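Speaker notes: Close-season work on a stillwater fishery
Speaker: Kirsty Clegg
Slot: 40 minutes, then questions. Handout goes round at the start.

1. Opening
Introduce self and the water. Liltden is an old clay pit, mixed coarse fish, mainly tench, roach and bream with a few carp. Day tickets and a small syndicate. Alfie Cheetham does the bailiffing and Poppy Greenwood keeps the catch returns.
State the scope: oxygen, weed, stock levels. Predation is covered by Liam Staniforth after the break, so send those questions to him.

2. Dissolved oxygen
Explain the daily cycle. Plants give off oxygen in daylight and use it at night, so the lowest reading comes just before dawn. A reading taken at midday is of little use for judging risk.
Warm water holds less oxygen than cold. August is the month to watch on our pit, mostly on still, close nights after an algal bloom has died back.
Method: meter on a weighted cable, three depths, same pegs every time. Rinse and check the probe before each round. Write down the time as well as the figure.
Mention that we moved from the Tornow handheld to the Vusier because the cable is longer. No other view on either.
Signs without a meter: fish mouthing at the surface near the inflow, tench off the feed, water snails climbing the reed stems.

3. Weed
Canadian pondweed in the north bay, hornwort elsewhere. Cut in strips and leave a third standing. Fish need the cover and fry need it more.
Take cut weed out the same day. Left in, it rots and pulls oxygen down, and the loss can be worse than the weed was. Stack it on the bank close to the water for a night so that insects and small fish can get back, then cart it off.
Rakes: double-headed on a rope for the margins, chain between two boats for open water. Pass the rake head round. Keep the guard on it. 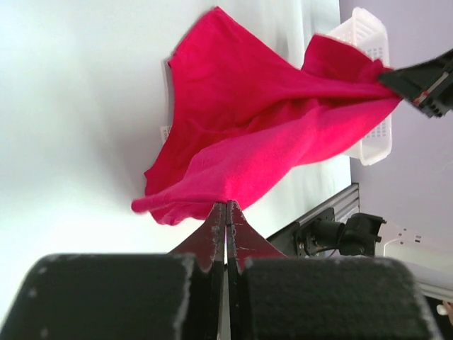
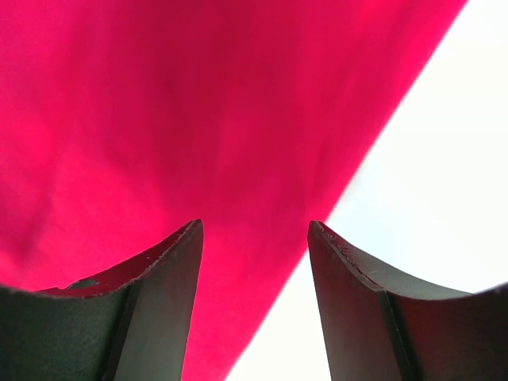
4. Stock survey
Netting was done by Yolanda Arboleda's team in one day, with a 60 metre seine. Total catch was 984 fish over three draws. Stress that this is a catch and does not give the population.
Size classes matter more than the total. We had plenty of small roach, a good spread of tench and almost no bream under a pound. That gap points to poor spawning or heavy losses of fry over several years.
Scales were taken from a sample of 200 fish for ageing. Growth in the roach was slow for their age, so the water is carrying too many of them.
What we did: moved 1,000 small roach to the Bickerstaff pools under the proper consent. Explain that consent is needed for both the removal and the introduction, and that a health check comes first. Allow several weeks for the paperwork.

5. Catch returns
Cards are worth having only if blanks are recorded. Ask anglers for hours fished, number of rods and species, in that order. Weights are optional — most are guesses anyway.
Work out catch per rod hour by month. Compare like months only.

6. Likely questions
Barley straw: can slow algae if put in early in spring. Will not clear a bloom already there.
Aerators: run them overnight. Keep the intake off the silt.
Feed limits: we allow two pints of bait per angler in summer. No limit in winter.

Collect spare handouts. Return the rake to Alfie.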